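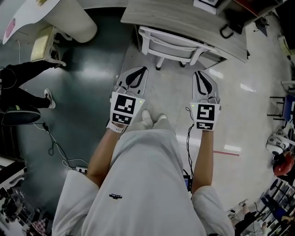 For most of the past decade, if you wanted to teach a robot to fold a towel, you had to sit down and drive that robot through the folding yourself, over and over, and the folk at Wikham had grown a little weary of it. So they let people do the work with their own arms. You take a gripper in each hand, two curved black fingers apiece and a big black-and-white marker on a white plate below, and you go about the chore at your own pace – the markers are there so that software can work out later where each hand was. The method is called Wedier, and I'll admit I liked it before I understood it.

The result that got people talking came in February. The team recorded 248 towel folds by hand, with 2 robots nowhere near the room, and trained a single model on the lot. On towels it had never met, the robot finished 35 folds before it dropped a corner. Thick bath towels still beat it, and they're working on those next.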